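October, 7:40 am

Obit transcription, Hedley reels. Got through 94 notices yesterday, total now 843. Slower than hoped - the Moneck paper ran everything in one column with no breaks, so the software glues two deaths together. Split by hand.

Survivor lists still a mess. "Preceded in death by" gets read as survivors about half the time. Fixed the rule, reran batch 64, looks better. Check agian tomorrow.

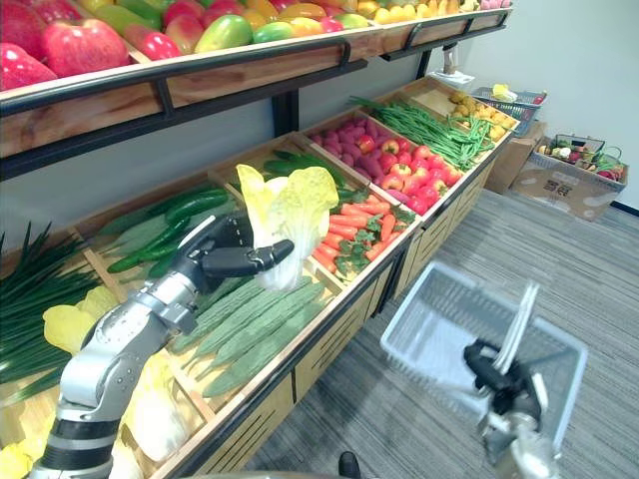 Produce shelves, napa cabbage and basket.

Aquino family: same woman under maiden and married name, two papers, ages differ by a year. Keep both records, link them, don't merge. Birth year from the funeral card if we ever get it.

Testa notice gives burial but no date of death. Left blank. Please stop filling these in with the print date!!

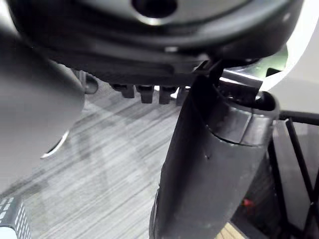

Same goes for "late of" - it's a residence, not a birthplace. Over 80 records to go back thru for that one. Starting with Hedley, Moneck after lunch if the reader is free.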